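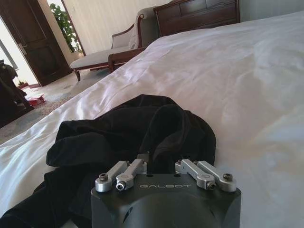

Figure 3. Wrist view during a garment trial: black cloth on white bedding, bedroom setting.

4.2 Soft goods on a bed

I'll say it up front: we expected the bed to be the easy part. Our earlier work at Prudstead was all shop-floor stuff (totes, cartons, the odd shrink-wrapped pallet), and a bed looked like a nice big flat table to us. It has a lot of room, nothing falls far, and you don't have to worry about chipping anything. Then we ran the Judum task list on it and spent most of March figuring out why our numbers had dropped so badly.

The list has two bed chores. In the first, the robot picks up one piece of clothing, spreads it out, and folds it. In the second, it pulls a bunched duvet up to the pillows and squares the near edge. We logged 1,459 attempts across both, and 417 of those went to the duvet. An attempt counted as a success only if the cloth ended inside the target outline with no help from the operator, a stricter rule than the one we used in Section 3.

Dark clothing was the first headache. In Figure 3 the folds show up mostly as a faint sheen along the creases, and that sheen is about all the depth estimator has to go on. Against white bedding the outline of the garment is great! The inside of it is a mess. The planner would happily find the edge of the pile and then pick a grasp point on whatever layer happened to be on top, so a sleeve and a hem looked the same to it. Retraining on 400 extra dark-fabric clips got the first-grasp rate up to 65 percent, and I was pretty pleased with that until we looked at how the folds came out — a good first grasp didn't buy us much on the second one.

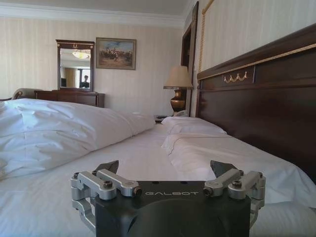 The duvet failed in a completely different way. Finding it was trouble too (white on white, with only shadows to separate one layer from the next), but the bigger issue was that the thing is so much larger than the hand. Pinch one corner and pull, and the rest of the duvet stays where it is or rolls up tighter. People deal with this by grabbing with both arms and shaking. Our controller, which we adapted from the Gilmartin towel policy, moves in short quasi-static steps and has no notion of a shake. We tried adding a flick at the end of the pull. It helped with thin covers and did close to nothing for puffy ones.

We also compared against the Promard baseline, using its published settings and our own start poses. It was faster per attempt and worse at deciding when it was done, so it kept smoothing areas that were already flat.

So can a machine make the bed yet? With a light cover and a patient owner, sometimes. I'd let ours fold a T-shirt today if I didn't need the shirt right away. The duvet I'd still do myself, and Section 5 gets into what I think a two-arm version would need.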